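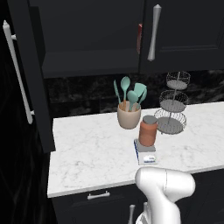
Notes from the teleop desk

Posted by the Pudeo demonstration team, May 21, 2020

The simulated kitchen has been open to demonstrators for 20 working days, and in that time I have learned to move a jar with a game controller slightly worse than my kid could. The job is dull on paper. You sit down, you take the arm by remote control, you do the chore, you press save. The policy then learns from what you did, including the part where you scratched your nose and the wrist drifted left.

We now have 300 saved demonstrations from the Warex controller and a smaller pile from the Starau leader arm, the one you drag around by hand while the simulated arm copies you. People have opinions about which is better. The leader arm feels natural for ten minutes and then your shoulder files a complaint. The controller never feels natural, but you can do it slouching.

A few requests before the next round. Please stop pausing in midair to think. The model has picked up the habit and now hovers over things with great seriousness, like a man choosing a melon. If you need to think, do it before you hit record. Please also finish the motion after you let go of an object. Half of the rejected episodes end with the gripper open and the hand parked right where it was, and the trained arm does the same thing and considers itself done.

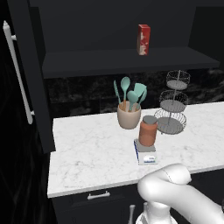

Clutter is the other thing I'd like to talk about, as several of you have asked for a cleaner counter. The answer from the Rattanakul project is no, and I'm with them. An arm that has only practiced on a bare counter is no use in a kitchen where people cook. So the orange jar stays on top of its little box, the wire stand stays behind it, and the crock keeps its green utensils fanned out above its rim. Plan your approach with the elbow in mind as well as the fingers. Most of us steer by watching the gripper, and the elbow goes wherever it likes. If you clip something, keep the episode and tag it "contact." We want those too, though please don't go collecting them.

Two sessions are still open on the sign-up sheet, both on the leader arm, both late in the afternoon. Bring your own cushion. The next batch goes to training in July, and after that we start on drawers, which I have tried, and I would like some company.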